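Search the shop
Type here and press enter
October · posted by the shop desk

Tiluditz Gray Storage Bin Liner, Heavy Felt

Okay, I'm a little too fond of this one. The Tiluditz is a thick felt liner you drop into the bottom of a hard bin so your stuff stops clanging around and chewing up the floor of it. I bought my first one from Drondivine years ago for a drawer full of sockets, liked it, bought a second for the truck, and at some point I just started stocking them (my accountant has opinions about how I choose products).

It comes as one flat sheet, 8 millimeters thick, and you cut it yourself with kitchen scissors or a utility knife. Please measure the inside of your bin at the bottom and not at the rim! Lots of bins taper, and I get a couple of emails every month from people with a liner that curls up at the sides. If yours does that, trim a sliver off the long edge and it'll lie flat.

The felt is dense and doesn't shed much after the first shake-out. Do that outside, it's fuzzy. I wouldn't put it under anything dripping oil, although the Ayala version has a rubbery backing and handles a damp garage floor a lot better. That one costs a bit more and only comes in charcoal.
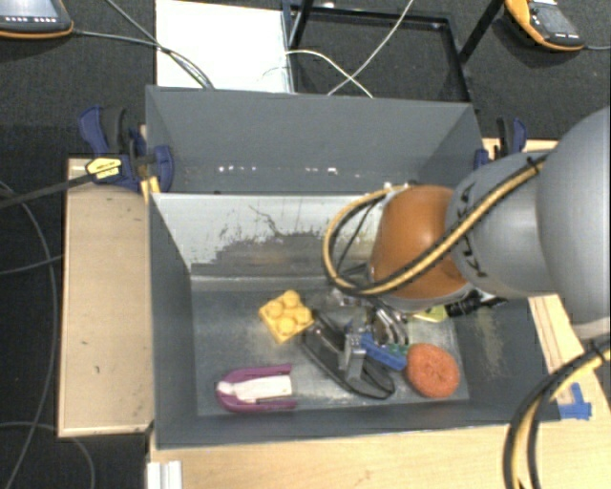

Scuffs and worn patches on the floor of a gray metal bin.

As for how long it lasts, the one in my truck has been through more than 500 trips to job sites and it's gone thin in one corner where the big pipe wrench lives. Everywhere else it's fine. My drawer one still looks new, but a drawer is an easy life.

Cleaning is a vacuum and then a wipe with a barely wet cloth. Don't machine wash it. I tried, it came out like a potato chip and never went flat again.

Part number is 1558 if you're ordering by phone. Sheets ship rolled, so leave yours under something heavy overnight. We pack orders on Tuesday, and everything goes out from the Grutavcombe warehouse. Orders over 100 dollars ship free, and yes, you can mix the Tiluditz and the Ayala to get there.

Returns are fine as long as you haven't cut it. If you're not sure about the size, write to me first with your measurements and I'll tell you if one sheet will do it.

Get our newsletter: new stock and the odd coupon, once a month. Unsubscribe whenever you like.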